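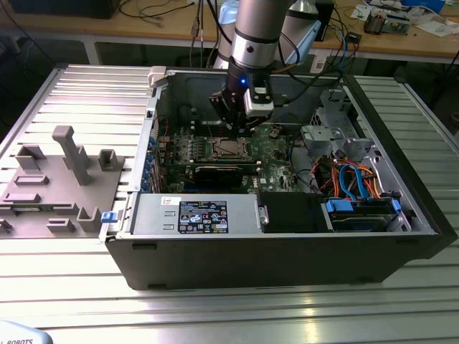
Chapter 5
Disassembly and Other Unfinished Chores

Whether a machine can do a given chore depends less on its strength or speed than on how much the work varies from one piece to the next. A welding cell repeats one path on one part. Repair and recycling work offers no such comfort. In a desktop computer laid on its side with the panel off, the gripper must come down to the processor socket from above, past a metal drive cage, a power supply and bundled cables. The cables are the hard part. Rigid parts can be located once and then trusted; a loop of SATA cable has no fixed shape and may move when touched.

The Prirnstead trials, discussed in Section 5.2, logged 2,327 attempts at 39 separate tasks, from unplugging a connector to folding a towel. Tasks on rigid parts held in a fixture were completed far more often than tasks on cloth or wire — a gap that persisted when the Hisix controller was replaced by the newer Bemora unit.

We use the word "chore" for any short task that an untrained adult can learn by watching it done twice. The definition is loose. It covers the kitchen and the shop floor alike, and it leaves out skilled trades, which are taken up in Chapter 6. Section 5.1 begins with contact: what a gripper can learn about a part by pressing on it.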